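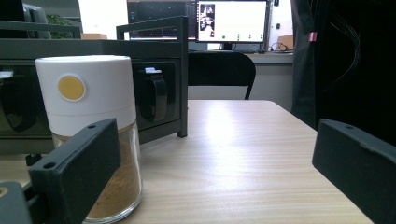 Button-lid jar, light brown powder inside

Vilesstead Home Cooks > Pantry > Whole spices or ground?
Started 15th July
2,172 views

cardamomkid
OK I have to gush somewhere. I finally started toasting and grinding my own spices and I can't believe I waited this long! Did coriander and cumin last night in a dry skillet, let them cool on a plate, ground them up and put them in a plain lentil soup, same soup I make every week. My kids asked what I'd changed. The whole house smelled amazing until bedtime.

So now I want to redo the entire cabinet. Who here buys everything whole? Is there anything you still buy ground? And how long does it keep once you've ground it?

pantrymoth_no_more
Welcome to the club! Whole cumin, coriander, black pepper, fennel, cloves and allspice for me. I buy ground ginger, turmeric and paprika and feel no guilt at all. Turmeric in particular, I tried it once with the dried root and it rattled around in there like gravel and stained everything yellow, including me.

Ground stuff I try to use up in a couple of months. Smell it. If you have to stick your nose in to get anything, toss it or use double.

oldskillet
I'm going to be the grump. I've done both for years and for anything that simmers three hours I can't tell the difference. Chili, pot roast, baked beans, forget it. Where fresh wins is anything sprinkled on at the end. People spend a fortune on grinders and then put it all in a stew.

cardamomkid
But the soup!! It simmered and everybody noticed!

oldskillet
How old was the jar you were using before?

cardamomkid
...it moved here with us from the last house. OK fair.

bay_leaf_believer
Ha, that'll do it. I half agree with oldskillet, but I think toasting is the bigger deal. Toasted whole seeds bloomed in oil at the start hold up fine in a long pot. Untoasted fresh ground is nice but it isn't the same thrill.

Go low and keep the pan moving. Cumin goes from perfect to bitter while you're answering the door.
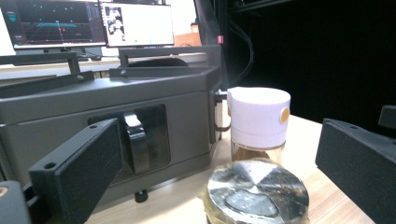 Gray machine with the window in front, on the tabletop

mortar_me
Anybody near Vilesstead, the market past the library, Ông, sells whole star anise and cassia bark by weight. So much better than the little supermarket packets. I get enough for a few pots of broth at a time. They're also happy to let you smell things before you buy, and I have lost entire afternoons this way.

For grinding I have a Vorneo blade grinder, nothing fancy. Short pulses, shake it between, then sieve out the big bits. Cinnamon needs to be broken up small first or it just spins.

pantrymoth_no_more
Seconding Ông! Their fennel is so green.

One storage thing: keep jars away from the stove. I had mine on a cute shelf right over the burners and the paprika went brown by March. Inside a drawer now, labels on the lids.

oldskillet
Labels on the lids is how you end up with the cumin lid on the coriander. Label the jar.

pantrymoth_no_more
That has happened to me one time.

bay_leaf_believer
Label both! I put the date on the bottom in grease pencil too.

sugarcoat
Baker here, different opinion. I buy ground cinnamon and I'm sticking with it. Mine never comes out fine enough at home and you get grit in the frosting. I order from Dellenetti in the small bags and it's gone before it can fade. Nutmeg though, always whole, always grated. I will fight people on nutmeg.

mortar_me
No fight from me on nutmeg.

cardamomkid
You all are the best. Plan so far: whole cumin, coriander, fennel, pepper, nutmeg. Ground ginger, turmeric, paprika, cinnamon. Going to Ông this weekend for star anise. Can I grind cardamom with the pods on, or do I have to sit there and shell them all?

bay_leaf_believer
Shell them for baking. For curry or rice I just crack them and throw them in whole, then warn the table.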